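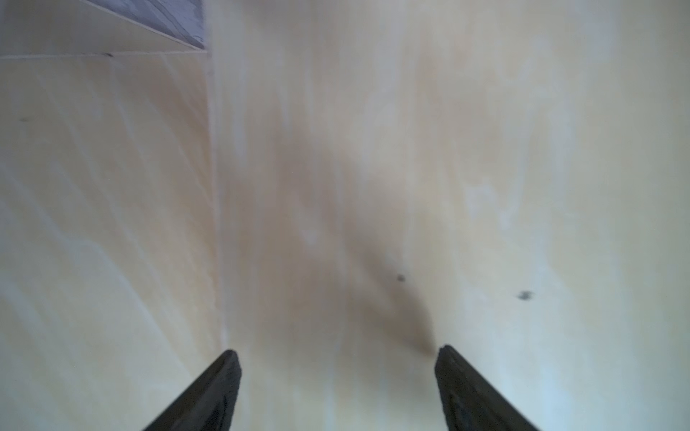

Progress report, worktops and shelving, Burnitz community workshop
August 26, 2020

The pale wood panels from Detwood have been delivered and paid for, at a cost of $2,031. We have cut 27 of the 60 panels so far. Sanding is under way on the first bench tops.

Some of the panels have small dark marks on the face. Detwood says these can stay under the finish. We plan to sand lightly and put the worst ones on the underside of the shelves.

The finish has not been ordered. We are waiting on a second quote from Clutari. Fitting should take up to 4 weeks once it arrives.

Nothing further is requested from the fund at this stage.

Nimal Kodikara

Comments

Ilgın Akgül: Is the sink bench still in this round?

Nimal Kodikara: Yes, but it will be cut last.

Bhattacharjee: Please send the Detwood invoice with the next report.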